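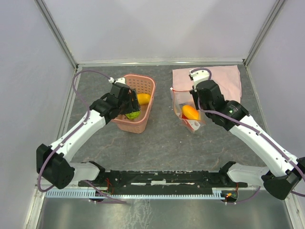
Nuno Carvalho told me that fruit should never go near plastic until the day you eat it, and that I'd been doing it wrong my whole life. He may be right! But I've kept my produce in baskets and bags for years, and I wasn't about to stop because of one stern phone call.

So this is my little gallery page on putting the groceries away, which got a lot more attention from me than it used to once we moved to Pliltdale and the nearest decent market (Moreira, open until two most days) became a proper drive. I go every other week, I buy too much, and then I have to find a home for all of it.

The pink basket is my favorite thing in the whole setup. Holes all over the sides, so the air gets in, and it rinses clean under the faucet in no time. The yellow one and the bumpy green one share it nicely – I like them where I can see them, or I forget I bought them and find them again in October.

The clear bag on the pale pink cloth is for whatever doesn't fit. I keep a stack of those bags in the drawer and reuse them until they give up (my sister-in-law buys hers in boxes of 200, and I help myself when I visit). The cloth started life as a tray liner and now it goes under everything, mostly because I can't stand the sound of things being set down on a bare tabletop.

More pictures when I've been back to Moreira. I have my eye on a second basket, a deeper one, and if they still have the pink I'm getting 2.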